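The two-handed problem

Software that learns from hand-held grippers has to work out where both hands are, and when. At Graka, the second question has proved the harder one.

By Josiane Carré
Aug 18, 2020

Most of the code in a manipulation system never moves a motor. At Graka, a small software firm in Plostdale, the control loop that drives a pair of robot arms is a few pages long and has barely changed since it was written. The code that turns a human demonstration into something the loop can follow fills the rest of the repository, and it is rewritten often.

The package is called Rodrigues, after the rotation formula it leans on. It takes in recordings made by people holding grippers in their own hands, recovers the position and angle of each gripper over time, and writes out a trajectory that a planner can test against the reach and joint limits of a given arm.

Kiri Te Moana leads the work. She came from aerial surveying, where a late timestamp puts a tree in the wrong field. The same fault in a two-handed task is less forgiving.

"If one hand is wrong by a centimetre, you can often correct it from the other," she says. "If one hand is late, you have two good measurements of two different moments. Everything downstream will believe them." 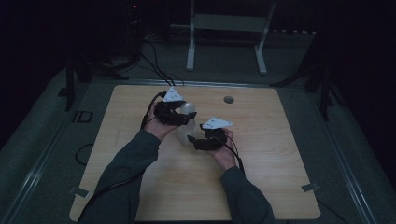 Two hand-held grippers hold a translucent bottle upright over the tabletop. Each carries a white triangular marker plate.

Holding an object in two grippers gives the software a useful constraint. As long as both keep their grip and the object is stiff, the transform between them should stay fixed. Rodrigues looks for stretches of a recording in which that transform is nearly constant, labels them as shared holds, and uses them to estimate the clock offset between the left and right streams. The offset is found by sliding one stream against the other until the variation in the relative pose is smallest.

The method fails when the hands are still, as every offset then fits equally well. It also fails on soft objects. A thin plastic bottle gives a little when squeezed, and the solver can read that as a drift in timing. The current release fits a compliance term along the line between the two grippers and discards any hold in which that term grows past a set limit.

Clear and frosted objects cause a separate difficulty further up the chain. Depth estimates on translucent plastic are poor, with holes in the middle and false surfaces behind. The perception module therefore makes no attempt to rebuild the bottle. It keeps the outline, the poses of the two grippers and the opening of each jaw, and passes a rough cylinder to the planner.

The planner is the most conventional part. It samples a path for both arms together, checks it for collisions and then shortens it. Closed-chain motion, in which both arms hold one rigid thing, is handled by projecting each sample back on to the constraint. Early versions planned the left arm first and made the right arm follow. That was quick, but the right elbow regularly ran into its limit halfway through a turn.

Graka's test set, known in the office as Grordale, holds 3,000 two-handed recordings. In the first full run, 2,074 of them gave a trajectory that the planner accepted without changes. After the compliance term was added, the figure rose to 2,234. Te Moana is cautious about the gain. Acceptance means only that the arms could follow the path, and a path can be perfectly reachable and still drop the bottle.

The rejected recordings are sorted by a replay tool that shows both pose streams on one timeline, with the residual drawn beneath. An engineer can drag one stream by a single sample and watch the residual change. It was written as a debugging aid over a few days in August and is now the program the team has open most of the time.

Two items head the list for the next release. One is a confidence value for each pose, so that a marker plate seen at a steep angle counts for less. The other is regrasping, where one hand lets go and takes hold elsewhere. Rodrigues currently cuts the recording at that point and treats the two halves as separate tasks, which leaves the planner to invent its own way across the gap.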